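From my kitchen: the sourdough month

I promised in the January letter that I'd report back on the bread, so consider this the report. A few of you wrote in to ask whether I'd given up yet. I have not! I came close twice, and once I threw a whole bowl of dough into the compost and went to bed at eight, but there is a loaf cooling on the counter as I type and it looks like a loaf.

For anyone new, the short version is that my neighbor Ruwan Weerasinghe gave me a jar of his starter over the holidays. He's been feeding it for years and he handed it to me in an old jam jar with a bit of cloth on top and one instruction, which was to feed it every morning and stop worrying. I managed the first half. The worrying I'm still working on.

My first four loaves were flat. I mean really flat, the kind you could slide under a door. I'd followed a recipe from an old Hofstetter cookbook that I picked up at the library sale (a dollar, and somebody had written "too salty" next to half the soups), and it said to let the dough rise until doubled. Doubled from what, though? I'd plop it in a big wide bowl and stare at it and have no idea. Ruwan's fix was so simple I was a little embarrassed. He puts a small piece of the dough in a straight-sided glass and marks the level with a rubber band. When the bit in the glass has doubled, so has the rest. I've done that ever since and I haven't had a door-slider since either.

The other problem was my kitchen, which is cold. We keep the house cool in winter and the back wall faces north, so dough that's supposed to take an afternoon was taking until midnight. I tried the top of the fridge, I tried the cupboard over the stove, and for one silly week I carried the bowl from room to room with me like a baby. What works best is the oven, turned off, with just the light on. Put a note on the door if you try this. My husband preheated it for a pizza with my dough inside, and that's the story of the compost.

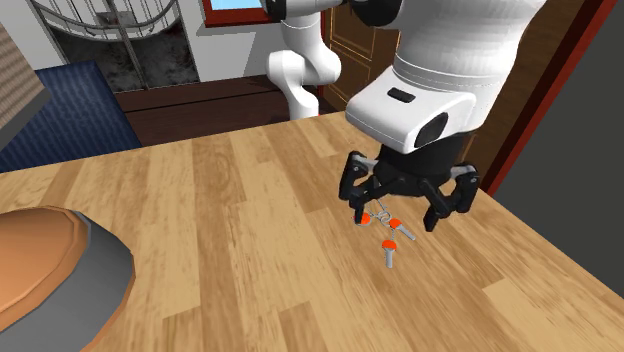 Page last changed: 15 Mar 2020

Now, flour. I got more mail about flour than anything else in that last letter. I've been using the plain bread flour from Pinitz, the mill store out past the feed barn, and I buy the big sack and split it with my sister. They also do a coarse rye that I stir in by the spoonful. Too much rye and my loaf turns into a brick, but a couple of spoonfuls gives it that sour, almost nutty smell I was after. If you only have all-purpose, use it. Two of my best loaves so far were plain old all-purpose, because the sack had run out and I didn't feel like driving.

Several of you wanted the actual recipe, so I'll give you what I do now, which has wandered a fair way from the book. The night before, I feed the starter and leave it out. In the morning I mix 200 grams of it with the flour and water until it's shaggy, cover it, and go have my coffee. I come back in 30 minutes and add the salt. Then every half hour or so, when I remember, I wet my hands and fold the dough over on itself a few times. I do that four times, sometimes three if the phone rings. Then it goes in the oven with the light on and I leave it alone until the glass says it's ready.

My loaf came out at 927 grams this week, by the way. I only know because my sister bought me a kitchen scale and now I weigh everything — apples, letters, the cat's dinner.

Shaping is still my weak spot. Ruwan does it in about 32 seconds with a little tuck and a drag across the counter, and the dough sits up like a drum. Mine sort of sighs and spreads. He says to use less flour on the counter so it has something to grip, and that has helped some. If any of you have a trick for this, please write and tell me, I'm all ears.

A word on pots. You don't need a fancy one. I bake in my mother's old lidded roaster, and it has a dent in one side and a handle that gets hot enough to take your skin off (use the thick mitts, both hands). Lid on for the first part, lid off to brown. I leave mine in longer than I think I should. Pale bread tastes of nothing much, at least to me.

And then comes the waiting. You're supposed to let it cool all the way before you cut it. I have managed this exactly once, and that was because I'd gone to the dentist.

I've got more starter than I know what to do with at this point, and I hate pouring it down the sink. Some of it goes into pancakes on the weekend and they're very good, a bit tangy, lovely with plum jam. The rest I'd be happy to share. If you live close by, drop me a line and I'll leave a jar on the porch for you. Please bring the jar back, or any jar. I'm down to the one with the pickle smell.

Next letter will be seeds and the sad state of my cold frame.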